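Skeddale Tool Library: Frequently Asked Questions

Who can join?
Anyone aged 18 or over who lives in Skeddale or Irnell. Bring one form of photo ID and something with your address on it, such as a council tax bill or a bank statement. A tenancy agreement is fine too.

How much does it cost?
Membership is £50 a year. There is no charge per item, apart from consumables like sanding discs and drill bits, which you buy at the desk or bring yourself.

I only want to borrow one thing. Do I still have to join?
Yes. We tried day passes and the paperwork took longer than the loans.

How long can I keep a tool?
One week for power tools, two weeks for hand tools and ladders. You can renew once by email if no one else has reserved the item. Floor sanders and the Prodano tile cutter can't be renewed.

What happens if I bring something back late?
You won't be able to borrow anything else until it is returned. There are no fines. If an item is more than a month overdue we will ask you to pay for a replacement.

Can I reserve in advance?
Up to 53 days ahead, using the online catalogue. It lists 2,844 items, including those out on loan. If an entry is marked "workshop" it means the item stays on the premises and can be used there during opening hours.
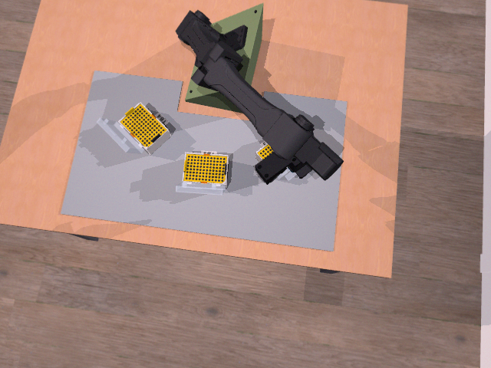 Workshop sessions last two hours and must be booked separately. Noemi Zamora runs the induction, which takes half an hour and covers the bandsaw, the pillar drill and the dust extraction. You need to do it once. If you last came before we moved to Gautier Street, please do it again.

Something broke while I was using it. Do I pay?
Not for normal wear. Put a note on it saying what went wrong and hand it in at the desk. Please don't try to mend it at home, even if it only looks like a fuse.

Do you take donations?
Yes, if the item works and has its guard and plug. We can't accept petrol chainsaws, paint, or ladders made of wood. Email Yannick Coste before bringing anything too heavy to carry on your own.

Can someone else collect for me?
Only another member. The loan then goes on their account.

When are you open?
Opening times are on the catalogue home page. We close for stocktaking in August, and loans due in that period are extended to the first session after we reopen.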